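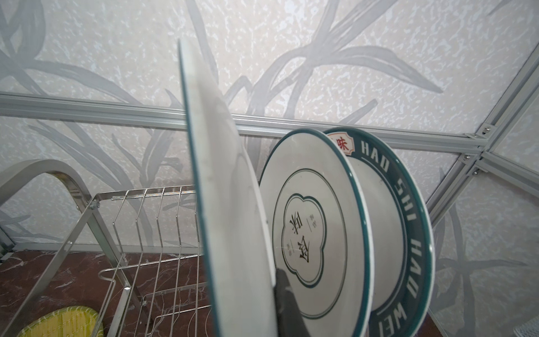 How to Descale a Kettle Without Making Your Tea Taste Like Salad

Hard water leaves a chalky crust, and your kettle has been collecting it like a hobby.

1. Unplug it and empty it.
2. Pour in 500 ml of equal parts white vinegar and water.
3. Bring it to a boil, switch it off, and walk away for an hour. Open a window -- the smell has ambitions.
4. Pour it out and wipe the inside with a soft cloth. Steel wool is how you end up shopping for kettles.
5. Boil fresh water and dump it. Do that twice, or three times if you take your tea without milk.

Stubborn flakes near the spout? Repeat with lemon juice. I do mine every December, whether guests are coming or not.

Buppha Rojanasak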